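The owner of Grasent, a two-chair hair salon in Sestham, has worked in the same storefront for 21 years. She said the biggest change in that time is how seldom people come in.

"When I opened, my regulars wanted a cut every five weeks," she said. "Now I see them in spring and again in July, before vacation."

She keeps 351 clients on her books, down from more than 500 at the peak. Prices have gone up, but she still charges $18 for a child's cut.

"I could ask for more," she said. "A family with three kids would just buy clippers."

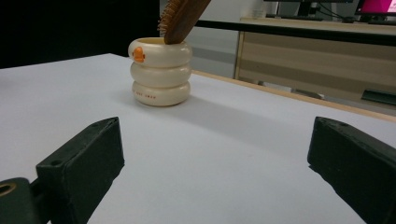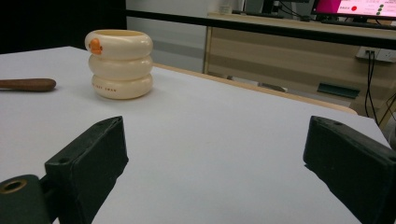
Photos: Grasent

Most of her advice is about care at home. She tells clients to clean their brushes once a week – pull out the hair, wash the bristles with a little shampoo and leave the brush face down on a towel overnight. Wooden handles should not be left to soak.

"People spend money on conditioner and then use a brush they haven't cleaned in a year," she said.

She learned the trade at Gusetti, a salon on Pons Street that has since closed. Her lease runs for two more years, and she has not decided whether to renew it.

"My hands are fine," she said. "My knees are the problem."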